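Otgate (manipulation dataset study)

From Flurkance, the robot learning reference

Otgate is a method for collecting and filtering robot manipulation demonstrations with hand-held grippers, and the name of the study that introduced it. A person holds a gripper fitted with a wide-angle camera, performs a household task with it, and the recording is later used to train a control policy for a robot arm with similar fingers. The method belongs to the family of approaches descended from the Universal Manipulation Interface (UMI). Its authors, a group led by Jaanus Rebane at the Breltine laboratory, claimed that strict filtering of the recordings mattered more than their number. The claim has been repeated often and tested rarely.

Background

Hand-held collection was proposed as a cheaper alternative to teleoperation, in which a person drives the robot directly. With no arm present, a session can be set up on any table, and people without robotics training can take part. The cost is paid later. The gripper's path through space has to be recovered from its sensors, and some of the paths a human wrist can follow are ones a given robot arm can't. Recordings also contain pauses, regrips and plain mistakes that a person hardly notices making.

Earlier work handled these problems with simple rules, such as dropping any recording in which tracking was lost. Otgate added a second stage. Each recording is replayed in simulation against a model of the target arm, and a score is given for how closely the arm can follow. Recordings below a fixed cutoff are thrown out whole. There is no attempt to trim or repair them, a decision the authors defend on grounds of simplicity.

Data collection

The study reports 3,212 recordings of tabletop tasks, mostly involving food, dishes and small kitchen appliances. After both filtering stages 796 remained, a little under a quarter. Collection was done in a draped booth to keep the background plain and the lighting steady. Two-handed tasks used a pair of grippers, and the recordings from the two were aligned afterward by their clocks.

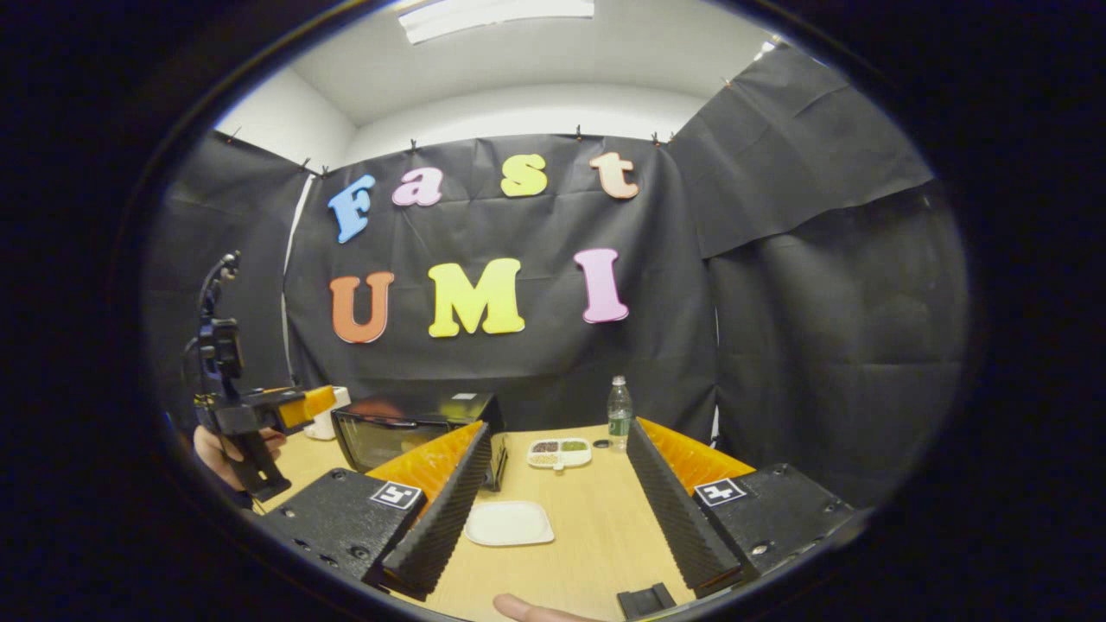 The booth is one of the more debated parts of the design. Plain dark walls make it easier to compare recordings with each other, but they give a visual policy little practice at ignoring clutter. They can also make camera-based tracking harder, because large areas of unmarked cloth offer few points to follow. The authors note that tracking failures were the most common reason for rejection in the first stage. They don't say how many of these would have occurred in an ordinary kitchen, and no comparison set was collected.

Reported results

The main experiment compared two policies with the same architecture. One was trained on the 796 accepted recordings and the other on the full set. On a plate-moving task the filtered policy succeeded in 80 percent of trials, and the unfiltered policy did clearly worse. The paper gives the second result only as a bar in a chart, with no number in the text or the appendix.

A further run used 800 recordings drawn at random from the full set, to check whether a smaller training set was helping by itself. This policy performed worst of the three. It is the strongest evidence in the paper, though it rests on a single random draw. A different sample might have landed closer to either of the others.

Criticism

The replay score is computed with a model of the same arm used in the final trials. Filtering by it favors motions that suit that arm, and good performance on the same arm is then close to what anyone would expect. Whether the accepted recordings are better in any general sense was left open. This is awkward for a method whose appeal lies in gathering data that is not tied to one robot.

The Tawfik replication used a different arm and the released filtered set. It found a smaller advantage on one-handed tasks and none on two-handed ones. Rebane replied that the replay scores should have been recomputed for the new arm, a fair point that also concedes the filtered set doesn't transfer as released. The rejected recordings were not made public, so the scores could not be recomputed for the full collection.

Others have objected to the trials themselves. Objects were returned to nearly the same starting positions each time, and success was judged by a member of the team who knew which policy was running. Neither practice is unusual in the field, but both make an 80 percent figure hard to compare with figures from elsewhere.

Later use

The replay stage has been adopted in several collection pipelines, usually as a warning flag for human review. Few groups have kept the fixed cutoff. Breltine's own later releases include the score for every recording and leave the choice of threshold to the user.

See also: Imitation learning; Fiducial marker; Fisheye lens; Visual odometry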